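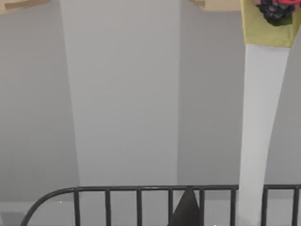
*Adjunto 1. Barandilla metálica, gris oscuro.*

**Ticket 194 · Yogur de soja que no cuaja**
**Tienda:** Flornodura, atención al cliente
**Abierto por:** Kristof Jansen
**Lo lleva:** Jasper Hendriks
**Productos:** yogurtera Kallix, fermento vegetal Lesetti, bebida de soja Kuipers
**Estado:** resuelto

---

### Mensaje de Kristof, miércoles, 9:15

Buenos días, y perdonad de antemano porque me enrollo bastante cuando escribo de comida.

Compré en enero la yogurtera Kallix con el fermento Lesetti y al principio estaba encantado de la vida. Los primeros yogures me salieron preciosos, de los que aguantan la cuchara de pie, y mi mujer (que del yogur de soja no quería ni oír hablar) acabó desayunándolo con compota de pera y nueces. Pues bien, llevo tres tandas seguidas que son un desastre. Sale un líquido amarillento por encima y por debajo una especie de nata floja, con grumitos, que sabe ácida pero no espesa nada. La última la aproveché para unas tortitas, que por cierto quedaron muy tiernas, pero yo lo que quiero es yogur.

Lo hago como siempre: caliento un poco la soja, echo el fermento, remuevo, reparto en los tarros y enchufo. No he cambiado nada, que yo sepa. ¿Puede ser que se haya estropeado la máquina? La luz se enciende y los tarros salen calentitos.

Un saludo,
Kristof

### Respuesta de Jasper, 10:40

¡Hola, Kristof!

Enróllate todo lo que quieras, que así da gusto, y además me has dado varias pistas sin querer. Si sabe ácido, el fermento está vivo y la yogurtera calienta, o sea que de momento yo no desmontaría nada ni pensaría en devolverla. Me inclino más por algo de la bebida o del tiempo. Cuéntame, por favor:

- Qué bebida de soja usas ahora mismo y qué pone en la lista de ingredientes, tal cual, aunque te parezca una tontería.
- Cuántas horas la dejas.
- Si usas un sobre nuevo de Lesetti en cada tanda o guardas un poco del yogur anterior.
- Dónde tienes puesta la máquina, y si la mueves o abres la tapa mientras trabaja.

Un abrazo,
Jasper

### Mensaje de Kristof, 12:20

Hola otra vez, Jasper, y gracias por la rapidez.

Voy por orden. La bebida es Kuipers, la misma desde el principio. Bueno, he ido a mirar el cartón para copiarte los ingredientes y resulta que el que tengo abierto dice «con calcio y vainilla», y el que guardé para los tapones (los junta mi sobrina para el colegio) es de la normal, que solo lleva agua y habas de soja. El cartón es casi igual, cambia una franjita. No me lo puedo creer.

Horas: la dejo toda la noche. Me acuesto pronto y madrugo poco, así que es mucho rato, no te lo sé decir exacto.

Fermento: guardo un par de cucharadas del yogur anterior. El sobre lo abrí en enero y desde entonces he ido tirando.

La máquina vive encima de la nevera, que es el único hueco que me queda. Y lo de abrir la tapa… alguna vez me asomo, lo confieso. Me puede la curiosidad.

### Respuesta de Jasper, 13:05

¡Pues ya tenemos faena!

Lo primero es volver a la soja normal, la de agua y habas. La de vainilla lleva menos proteína y más azúcar (compara las dos tablas del cartón y lo verás), y es la proteína la que forma el gel. El calcio añadido también puede favorecer los grumos. Para beber está muy buena, y para un arroz con leche ni te cuento, pero para yogur guárdala en otro estante.

Lo segundo, el fermento. De yogur en yogur se va descompensando, y más si entre medias ha habido tandas flojas. Abre un sobre nuevo y no uses nada de lo que te queda en la nevera.

Lo tercero, el tiempo. Cuando se pasa de horas, el yogur se acidifica demasiado y suelta suero. Ese líquido amarillento de encima seguramente venga en parte de ahí. Te propongo esta prueba con un litro, que es lo que cabe en tus tarros:

1. Saca la soja de la nevera con tiempo, o templa el cazo a fuego bajo hasta que metas el dedo bien limpio y no notes ni frío ni calor. Si se te calienta de más, espera.
2. Disuelve el sobre de Lesetti en un vasito de esa misma soja y luego júntalo con el resto, removiendo despacio con varillas.
3. Reparte en los tarros escaldados y secos.
4. Programa seis horas y no toques la tapa. Baja la máquina de la nevera, que el motor vibra y al gel le sienta fatal que lo meneen mientras se forma.
5. A las seis horas inclina un tarro con suavidad. Si se mueve en bloque, a la nevera hasta el día siguiente. Si está líquido, dale otro rato y vuelve a mirar.

Si te gusta muy denso, en la tanda siguiente añade 30 gramos de soja en polvo sin azúcar, batida en frío. En esta no, por favor, que si cambiamos todo a la vez luego no sabremos qué ha sido (bueno, ya estamos cambiando bastante, pero me entiendes).

### Mensaje de Kristof, 13:30

Apuntado todo en la pizarra de la cocina. Pregunta tonta: ¿puedo endulzarlo antes? A mi mujer le gusta con un poco de sirope de arce.

### Respuesta de Jasper, 13:45

De tonta nada. Para la prueba mejor sin nada y que se lo ponga ella al servir. Más adelante puedes echar una cucharada al litro sin problema, yo en casa lo hago con pasta de dátil y queda con un color tostadito muy rico. La fruta fresca, siempre después.

### Mensaje de Kristof, dos días más tarde, 8:10

¡JASPER! Ha cuajado. Lisito, blanco, sin charco. Puse la yogurtera en la mesita del pasillo, que tengo que pasar de lado para ir al baño, pero me da igual. A las seis horas incliné el tarro y se movía entero, como un flan. Esta mañana lo hemos probado ya frío y está suave, mucho menos ácido que los otros. Un tarro ha caído con compota y otro lo tengo escurriendo en una gasa con ajo, pepino y menta para la cena.

Me queda una duda: ¿puedo guardar cucharadas de este para el próximo o abro siempre sobre?

### Respuesta de Jasper, 9:00

¡Qué alegría me das para empezar el día! Lo del pepino y la menta me lo copio.

Puedes guardar, claro que sí. Aparta dos cucharadas en un tarrito limpio el primer día, antes de que nadie meta la cuchara, y gástalas esa misma semana. Yo haría tres tandas así y luego sobre nuevo. Si alguna te sale rara de olor o de color, la tiras y empiezas de cero, sin pena.

Cierro el ticket, pero si vuelve a torcerse contesta a este mismo correo y se reabre con todo lo que hemos hablado.

### Nota interna (Jasper)

Causa más probable: bebida de soja con vainilla y azúcar, confundida por el cartón. Ayudaban el exceso de horas y el fermento muy repicado. Máquina correcta, sin devolución. Pendiente: añadir a la ficha de la Kallix una línea sobre no colocarla encima de la nevera, y avisar en la página del Lesetti de que se mire la lista de ingredientes de la soja.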